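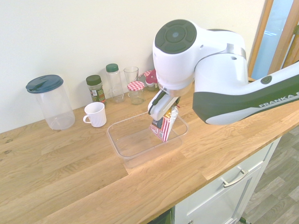

A **countertop** is a flat work surface fixed on top of kitchen cabinets, usually at waist height. Common materials are wood, stone, tile and laminate.

Wooden countertops are sold as solid planks or as narrow strips glued side by side. Oak, beech and maple are the usual choices – all are hard enough for daily use. Most are finished with oil, which has to be renewed 3 or 4 times in the first year. Water left standing near the sink can leave dark stains, and these are normally sanded out.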